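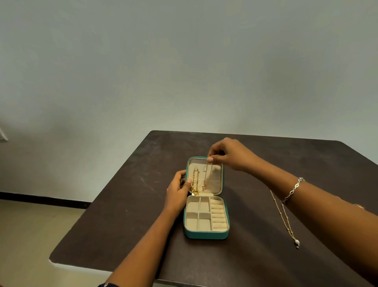

tischkante
Moderator, Bereich Anschaffung und Budget

Hallo zusammen,

wir planen für die zweite Jahreshälfte die Ausstattung für unser Projekt mit feinen Handgriffen und ich hätte gern ein paar Meinungen, bevor ich die Liste abgebe. Arbeitstitel ist Dustberg. Es geht um Schmucketuis: Ketten oben im Deckel einhängen, wieder abnehmen, Ringe in die Polster, Kleinteile in die Fächer. Ein brauner Tisch, ein Etui, zwei Arme. Mehr muss die Zelle am Anfang nicht können.

Stand der Planung:
Zwei Arme sind vorhanden, die bleiben.
Greifer: zwei Stück Nurkov mit schmalen Fingern, zusammen 2397 Euro netto laut Angebot.
Kopfkamera: vorhanden.
Handgelenkkameras: offen.
Verbrauch (Etuis, Modeschmuck, Ersatzfinger): 1000 Euro.

Meine Frage ist vor allem, ob die Nurkov für dünne Ketten reichen oder ob ich gleich die Bralel beantragen soll. Die kosten deutlich mehr und haben Kraftmessung in den Fingern. Abgabe ist im Juli, danach ist der Topf für dieses Jahr zu.

feinwerk_nord
Mitglied

Die dicke Kette schafft jeder Greifer. Die dünne mit dem Anhänger ist das Problem. Beim Einhängen fasst man ganz oben am Haken mit den Fingerspitzen, da ist kaum Platz zwischen Samt und Metall. Mit den Serienfingern vom Nurkov kommst du da nicht sauber hin. Wir haben eigene Fingerspitzen gefräst, danach ging es. Rechne also Werkstattzeit dazu, die steht bei dir nirgends.

kabelsalat
Mitglied

Ich würde die Bralel nehmen. Ohne Kraftmessung reißt du dir in der ersten Woche die Haken aus dem Deckel. Haben wir durch. Die 1000 Euro Verbrauch sind dann schnell weg.

feinwerk_nord
Mitglied

Sehe ich anders. Wir fahren den Nurkov mit Strombegrenzung, und in elf Monaten ist uns ein einziger Haken abgegangen. Die Kraftmessung beim Bralel löst unten herum so grob auf, dass sie bei einer feinen Kette fast nichts anzeigt. Dafür zahlt man dann auch noch die Kalibrierung.

kabelsalat
Mitglied

Welche Version habt ihr getestet? Die aktuelle ist unten herum besser.

feinwerk_nord
Mitglied

Die alte. Die neue kenne ich nur aus dem Datenblatt.

gilbert-nutzer
Mitglied

Zum Punkt Kameras: Handgelenkkameras bitte nicht weglassen. Schaut euch auf dem Foto oben an, wo die rechte Hand ist. Sie geht von oben über den Deckel, der Unterarm liegt quer über der rechten Seite und die lose Perlchenkette steckt am oberen Ende teilweise darunter. Mit nur einer Kopfkamera fehlt euch dieses Stück. Ein Roboterarm ist eher dicker als ein Menschenarm.

Wir verwenden Gilbert-Module, 100 Euro das Stück, Halterung gedruckt. Für zwei Arme ist das im Vergleich zu den Greifern kein Posten, über den man streiten muss.

tischkante
Moderator, Bereich Anschaffung und Budget

Danke, die Gilbert kommen auf die Liste. Werkstattzeit ebenfalls.

Zur Verdeckung — ich hatte überlegt, das Etui um 90 Grad zu drehen, damit der rechte Arm nicht über die Ablage muss. Dann steht aber der Deckel seitlich und der zweite Arm kommt schlechter an die Kette, um sie am Samt zu halten. Zweihändig soll es bleiben.

kabelsalat
Mitglied

Dann tausch lieber den Tisch oder leg eine Matte drauf. Die Platte hat helle Schlieren, und eine feine goldene Kette wird bei schrägem Licht schwer zu trennen sein. Eine matte graue Auflage kostet fast nichts.

gilbert-nutzer
Mitglied

Matte ja, Tisch nein. Der dunkle Untergrund ist für Gold gut. Bei der hellen Wand dahinter wäre ich vorsichtiger mit der Belichtung.

feinwerk_nord
Mitglied

Noch etwas zum Antrag: Nicht beide Greifer gleich auswählen, nur weil es einheitlich aussieht. Die linke Hand hält fest, die rechte hängt ein. Für links reicht der Nurkov auf jeden Fall. Wenn du rechts unsicher bist, lass dir von Bralel ein Leihgerät geben und schreib die Position als Option rein.

kabelsalat
Mitglied

Zwei Hersteller heißt zwei Treiber und zwei Sorten Ersatzteile. Würde ich mir nicht antun.

tischkante
Moderator, Bereich Anschaffung und Budget

Leihgerät habe ich angefragt. Ich beantrage jetzt die zwei Nurkov und setze einen Bralel als Option darunter. Falls jemand die Zeichnung für die gefrästen Fingerspitzen teilen kann, gern per Nachricht.

feinwerk_nord
Mitglied

Schicke ich dir heute Abend. Material ist Alu, vorne mit Silikon beklebt. Das Silikon hält nicht lange, gleich mehr davon bestellen.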